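What I Saw at the Makum Open Day

Opinion

June 14, 2024

I went to the open day at Makum because my sister-in-law had a spare ticket and because I have been writing about warehouse jobs in this town for long enough that people expect me to have a view on robots. I did have one. I thought they were oversold. After an afternoon in the building I still think so, but for different reasons than the ones I walked in with.

Makum rents the back half of the old Toft carpet showroom. The front half is still carpet. You go past the remnants and through a double door, and then you are in a room with folding chairs, a coffee urn and two robot arms bolted to a bench. Some 456 people had signed up over the day, according to the woman at the door, and they let us in by groups.

The first demonstration was the one on the poster. An arm called Pavum picked up a bag of chips from a tray and put it in a bin. Then it did the same with a bar of soap. It was slow, slower than I had expected, and on the third item it closed its fingers on nothing and carried the nothing over to the bin with great care. People laughed. Faustino Bautista, who was running the bench, waited for it to finish and put the item back by hand. He didn't make a speech about it, and I liked him for that.

If I had left then, I would have written the column I had planned. The machine is slow, it misses, your job is safe until further notice. A man in my group said as much out loud and went to look at carpet.

The second demonstration had almost no audience. It was in a side room, and it had no robot arm in it. Arnaldo Barros handed round a gripper that you hold yourself. It has fingers like the ones on the bench, but a person supplies the arm. You pick things up with it, and the recordings are used to teach the machine how the job goes. He let each of us try it on a table of groceries. It is harder than it looks. You have to come in straight, open wide enough, and not crush the thing you are reaching for. I knocked over a can of soup and squeezed a bread roll flat.

Barros said they had 2,785 recordings so far and wanted a lot more. Many are made in people's homes, by people paid for each batch. He had printed pictures from them taped along the wall, and I spent more time with those than with anything else in the building. Kitchens, desks, closets. One showed a box of snacks on a bed.
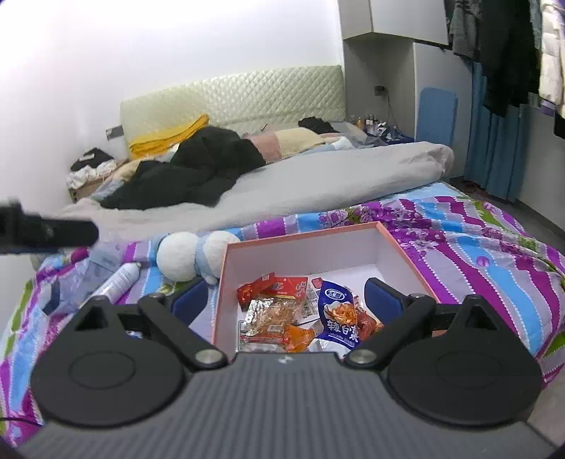 A hand-held gripper over a box of packaged snacks, its fingertips on either side of a blue and white pouch.

I keep going back to that one. There is the pouch standing up between the fingers, and the rest of the box is all shine and crinkle, packets lying over other packets. Anyone who has packed orders for a living knows that kind of box. You don't think about it. Your hand goes in, shifts one bag a little and comes out with the one you wanted. Past the box are a striped sheet, a plush toy, clothes hanging up. It is a bedroom, and it looks like one.

So here is my opinion, for what it is worth. The argument in this town has been about the arm on the bench, and whether it will be fast enough to replace anybody. I think we should be talking about the recordings. What goes into them is skill, the same skill that the Narari warehouse out by the highway pays for by the hour and calls unskilled. When you record it, it can be copied as many times as someone likes. The person who made the recording gets paid once.

I asked Barros what the rate was. He told me, and it was fair for an hour's work. I asked whether anyone got anything later on if the machine was sold. He said no, and that I was the first person that day to ask. He also said he would take the question upstairs, and I believe he meant it.

I don't want the side room closed. The people making these recordings chose to, and extra money is extra money. But when Makum comes to the city in January for the 2,000 square feet it wants to add, somebody on the council should ask the same question and get the answer in writing. The people in the recordings should be told in plain words what they are selling -- and what happens to it after.

I had two cups of coffee and went home through the carpets. The man from my group was still there, looking at a green one.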